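Jestum opens its practice scenes to hobby robot builders

If you have ever spent a rainy Sunday trying to teach a small robot arm to pick something up without knocking it across the room, you'll know how many hours go into resetting the table. Kao, the small software outfit in Brutcombe, has been chipping away at that chore for a good while now, and in August it opened Jestum, its library of simulated practice scenes, to clubs, schools and anyone tinkering at home.

Jestum is a subscription service that runs on an ordinary desktop computer. You choose a gripper, choose something for it to handle, and let your control program have a go, as many times as you like. The starter plan comes with 40 objects, and the full library has 138, ranging from plain blocks and mugs to some wonderfully fussy model buildings that somebody at Kao clearly enjoyed making.

The miniature brick tower is the one we kept going back to during our trial. It has a wide upper story, a narrower round shaft underneath, and a roof of staggered dark shingles with ends poking out at all sorts of angles, so a grip has to be planned with some care. The shaft is the sensible place to aim for, and the two-finger gripper can come at it from both sides.
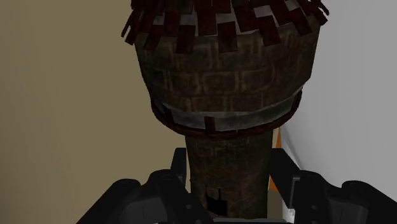
What you get, and what it costs

The starter plan is $17 a month, and a club license, which covers every member on as many computers as the club owns, is $600 a year. That second figure made us swallow a little, but the robot club over in Grilham has split it among its members and seems very happy with the bargain. Schools can ask for a free term before they decide.

Setting up took us most of an evening, including a long pause for supper while the full library downloaded. The written guide is friendly and assumes very little, though the chapter on saving your own scenes could do with another page or two (we got there in the end, with help from the user forum). Each attempt can be replayed slowly and from any angle, and we found that a real pleasure, even when the attempt itself was nothing to be proud of.

Our one real grumble is that you can't yet bring in your own models. Kao tells us this is planned for the next release, along with a three-finger gripper and a few softer objects such as cloth and sponge. Existing subscribers will get all of it at no extra charge.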